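4.3 Snagged fingertips

I'll admit this one got past us for weeks. Out of 3,000 runs on the Stasberg bench, 744 ended in a fault, and I'd blamed the vision side for most of them. Then I sat down with the logs one long February and found the arm kept stopping at the same spot, right as the lower finger met the cloth. The controller read the extra drag as a solid grip (it has no way to tell a fold from a handle!) and went straight into the lift. 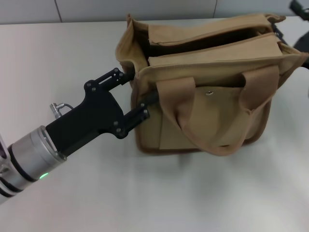 Figure 6. Gripper at the left side of the canvas tote, lower fingertip at the fabric.

4.4 What we changed

We added a short wiggle before every lift, a trick I borrowed from the Ostudby rig. If the drag doesn't drop off, the arm backs out slowly and tries again from higher up. Over the next 1,231 runs we logged 21 snags, and I was pretty chuffed with that. The force limit is still set by hand for each colour and weight of cloth, so there's more to do.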